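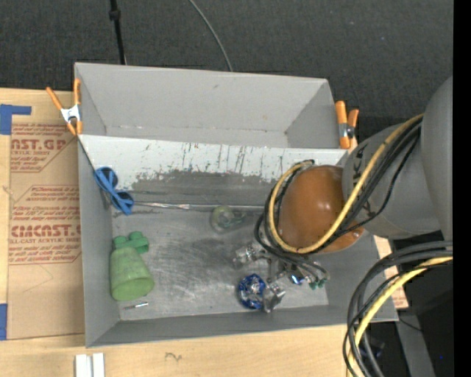
关于我们

您好，欢迎来到Zokley。如果您是从朋友那里听说我们的，或者是在Cestport老码头那条街上散步时，看见橱窗里摆着一排积木和小杯子才记住这个名字的，那就请您先坐下来，我们慢慢讲。我们做的事情说起来很简单：收下孩子们不再玩的塑料玩具和小物件，分拣、清洗、修补、配齐，然后装进箱子，借给下一家的孩子。可是每次有人问起“你们到底是做什么的”，我们总要讲上半天，讲着讲着茶就凉了。这一页大概也会有点长，请多包涵。

Zokley的日子，大部分是在桌子边上过的。浅色的木桌面上放一只灰色的大料箱，中间一道隔板，把箱子分成一小一大两格，隔板两头用橙色手柄的弹簧夹夹住。小零件放进大的那一格里，蓝的、绿的，积木块、小杯子，一件一件看过去。箱子用久了，隔板上划痕不少，有一大片浅色的涂层都磨掉了，箱底也尽是一圈一圈的白印子。新来的同事常常问要不要换一只，我们总说再用用吧。塑料玩具有棱有角，在箱子里翻来翻去，划上几道是难免的，料箱结实、好擦，夹子夹得住，就够了。

我们是怎么开始的

Zokley最早的样子，是Randi Engström家的走廊。她的三个孩子年纪挨得近，积木、过家家的杯碟、塑料小工具，今天这个要，明天那个不要，走廊两边渐渐堆满了纸箱，走路得侧着身子。楼下的邻居家里刚好有个两岁的小男孩，Randi就把最上面那一箱端了下去。过了几个星期，箱子端回来了，里面少了两块积木，多了一只别人家的茶杯，还有一张画着太阳的纸。她把那张画贴在冰箱上，又换了一箱端下去。

后来整个楼道的人都来换。再后来，隔壁楼的人也来了，有人敲门的时候她正在给最小的孩子洗头，只好隔着浴室门喊：“左边第二箱，自己拿！”Halvard Sjöberg就是那时候来敲门的人之一。他原先在船具店管仓库，见不得东西没有名目地堆着，第一次来借玩具，就站在走廊里把十几只纸箱按大小重新码了一遍，临走还问Randi有没有胶带。第二个星期他带着标签纸又来了，从此没有走。

走廊实在装不下以后，我们租下了现在的地方。房子从前是一家卖灯的铺子，天花板上还留着好多挂钩，如今挂的是晾零件用的网袋。前面是借还的柜台和一小块铺了垫子的地方，孩子可以坐下来先玩一玩；后面是分拣和清洗的工作间，整个加起来100平方米。刚搬进来的时候觉得大得不得了，说话都有回声，现在嘛，您来了就知道，转身要小心胳膊肘。

一箱玩具的来路

常有送玩具来的家长不好意思，说里面乱七八糟的，什么都有。请千万不要不好意思，我们收到的箱子没有一只是整齐的。积木底下压着发圈和干了的水彩笔，娃娃的鞋子总是单只，拼图里混着饼干渣，偶尔还有谁家的遥控器（我们会打电话给您的）。打开箱子的头几分钟，说实话是我们一天里最爱的时候。

东西倒出来以后，先挑走纸的、布的和带电池的，它们各有各的架子。剩下的塑料小件进料箱。我们用的箱子都带隔板，隔板自己站不太稳，才加了夹子。夹子是Halvard从船具店带过来的习惯，他说凡是会晃的东西，都应该先夹住再说。一格放还没有看过的，另一格放看过的，一箱看完，调个头再来。分的时候一次不要倒太多，少少的几件摊在箱底，眼睛看得过来，手也不急。倒得满满一箱，看起来是很能干，结果往往是一块小积木藏在杯子里，跟着杯子一起去了别人家。

说到杯子，我们对杯子是有感情的。那种一头宽一头窄的小杯子，孩子们拿它叠高楼，拿它装水、装沙、扣在小乌龟身上，还拿它当电话。它一倒下就爱滚，滚到箱子角落里，和积木块挤在一起。积木也有积木的脾气，只带两颗凸点的小块最容易丢，又最常用得上，搭到最后要补一个缺口，找的总是它。所以我们柜台底下有一只专门的抽屉，全是小块，哪一箱缺了就从那里补。

还有一类东西，我们叫它“像什么”。就是拿在手里谁也说不准原来属于哪一套的小塑料件，有的带着圈，有的带着柄，瞧着像一把工具的把手，又像别的什么。我们从来不急着扔。把它们放在工作间窗台上的一只托盘里，谁路过谁猜，有时候放了好几个月，忽然送来一箱新的，里面正好有它的另一半。那天下午大家都要高兴好一阵子，Ye-ji Son会在日历上画一朵小花。

洗、晾、修

清洗的规矩很朴素：温水，一点点没有香味的洗洁精，软毛刷。缝多的用旧牙刷，圆筒形的用奶瓶刷。洗完放进网袋，挂到天花板的钩子上，等到第二天再取下来看。杯底容易积水，挂的时候口朝下。没有干透的一律不装箱，哪怕借的人已经站在柜台前面等着，我们也只能请您再喝一杯茶。

有些旧塑料洗过之后颜色还是花花的，表面发乌，不怎么鲜亮。这样的我们照收照借。孩子不在意一只杯子亮不亮，他们在意它能不能扣得住沙子。真正要紧的是边缘：有没有裂口，有没有毛刺，掰一掰会不会断。Floor Dijkstra每一件都要用指腹沿着边摸一圈，她从前做乐器维修，摸木头摸惯了，现在摸塑料也一样仔细。能磨平的磨平，能补的补，裂得深的就退下来，送到Grønli去。

Grønli是我们在城外的一间小仓库，冬天冷，夏天闷，可是地方宽敞。退下来的零件按颜色和材质收在那里，攒够了交给回收的工厂。换季用的大件，比如沙滩桶、滑板车、雪橇，也存在Grønli。每年四月我们要把夏天的东西拉回来，雪橇拉过去，来来回回好几趟，全体出动，中午就坐在装卸台上吃三明治。那是我们一年里最累的几天，大家却总是提前很久就开始商量带什么馅儿的。

我们的箱子

目前架子上一共有609只借用箱，每一只都有名字。最初用的是号码，后来发现孩子们记不住号码，却记得住名字，于是一箱一箱起了过去。有“下雨天”，有“鲸鱼早餐”，有“爷爷的五金店”（里面都是塑料扳手和螺丝，很抢手，要排队），还有一箱叫“绿绿的”，里面每一件都是绿色，深的浅的都有，是一个小姑娘帮我们配的。她当时坐在垫子上，把能找到的绿色全挑出来，不肯走，妈妈在旁边等了很久。我们想，这不就是一箱嘛，就贴上标签放上了架。

箱子里装什么，记在一套叫Vomolis的目录里。说是一套目录，其实就是Kidus Asfaw一个人慢慢搭起来的网页，样子不花哨，但是好用。您在家里可以查到哪一箱在架上，哪一箱借出去了，里面有些什么，适合多大的孩子。Kidus白天在中学教地理，傍晚才过来，所以目录如果出了什么差错，往往要到晚饭以后才修得好，请您体谅。他还在里面加了一栏“上一家的话”，还箱子的人愿意的话可以写一句给下一家。写什么的都有。“蓝色那辆车左轮有点歪，但跑直线没问题。”“我们家用小杯子给猫量猫粮，已经洗干净了。”“谢谢，他终于肯收玩具了。”

怎么借，怎么还

成为会员很容易，到柜台来填一张纸，或者在Vomolis里登记都可以。每家一次可以借2箱，借期是30天。孩子还没有玩够，续一次也行，只要后面没有别的小朋友在等。

归还的时候，请您大致点一点，不必洗，也不必按顺序摆好，清洗和检查交给我们。少了一两件不要紧，真的不要紧。沙发底下找到了再送回来就好，有位会员搬家时从冰箱后面扫出一块积木，特意绕路送过来，我们给她泡了最好的茶。弄坏了也请告诉我们一声，把坏的那件单独放在袋子里，Floor会很感谢您，这样她就不用再从整箱里找了。

想送玩具来的朋友，平日下午随时可以。毛绒玩具我们目前收不了，工作间没有烘干的条件。带纽扣电池的也请先留在家里。其余的，不管成套不成套，都欢迎。

星期天的桌子

星期天上午，工作间的长桌对所有人开放。大人小孩都可以来，洗手，挽袖子，领一只料箱，跟我们一起分拣。头一回来的人，我们会先教怎么架隔板：顺着箱壁放下去，底下落实了，再一手扶着，一手捏开夹子，左边一只，右边一只，轻轻推一推，不动了就行。五六岁的孩子手劲小，捏不开夹子，可以请大人帮忙，分东西他们可是一把好手，颜色看得比我们准多了。

孩子分类的办法也常常叫我们大开眼界。大人总按套来分，积木归积木，餐具归餐具。有一个男孩按“会滚的”和“不会滚的”分，一本正经，每一件都要推一下试试。还有一对姐妹按“可以请来喝茶的”和“不能请来喝茶的”分，恐龙在第一堆，塑料锤子在第二堆，问她们为什么，她们说锤子太吵。我们最后还是得按目录重新装一遍，不过那天谁也没有急着动那两堆东西，一直放到了关门。

Ye-ji负责星期天的点心。她的蜂蜜小饼很有名，分拣之前请不要吃，手会黏，这一条是我们吃过亏以后才定下来的。茶水在门口左手边的小桌上，杯子是真的杯子，请不要和玩具杯子放在一起洗，这一条也是。

我们在意的一些小事

开了这些年，有人劝过我们做大一点，买新玩具，印漂亮的盒子，到别的城市开分店。我们认真商量过，围着桌子商量了好几个晚上，最后还是觉得，现在这样挺合适。箱子从谁手里接过来，又交到谁手里，我们大多叫得出名字。哪家孩子正迷恐龙，哪家刚添了妹妹，需要换几箱没有小零件的，柜台上的人心里都有数。

三岁以下孩子的箱子，我们是单独装的，小块一律不放，检查也总是由两个人先后各做一遍。这件事上我们有点啰嗦，家长问一句，我们要答十句，借的时候还会再叮嘱一回家里有哥哥姐姐的，请把大孩子的箱子收在高处。

我们也不大追求“像新的一样”。玩具上有前一个孩子留下的痕迹，一道划痕，一个咬过的牙印（洗得很干净，放心），小朋友常常会指着问：“这是谁弄的？”问着问着，就编出一个故事来。Randi的小儿子如今已经比她高出一个头了，上个月回来帮忙，在一只旧箱子里认出了自己用小刀刻过的积木，翻来覆去看了半天，又放了回去。

来找我们

铺面在Cestport老码头，面包店隔壁，门是黄色的，推不开的时候请往上提一下再推。婴儿车可以直接推进来，停在柜台右边。周末面包店排队的人多，队伍有时会排到我们门口，您从旁边绕过来就是，他们都习惯了。

如果您是幼儿园或者学校的老师，想整批借用，或者想带孩子们来分拣一次，请提前跟Randi说一声，她好把长桌腾出来，多备几只料箱和夹子。想打听哪一箱在不在架上，问Kidus。玩具坏了问Floor。要是您在自己家的抽屉里找到一个说不清是什么的塑料小件，也请带过来，放进窗台上的托盘里，我们一起猜猜看。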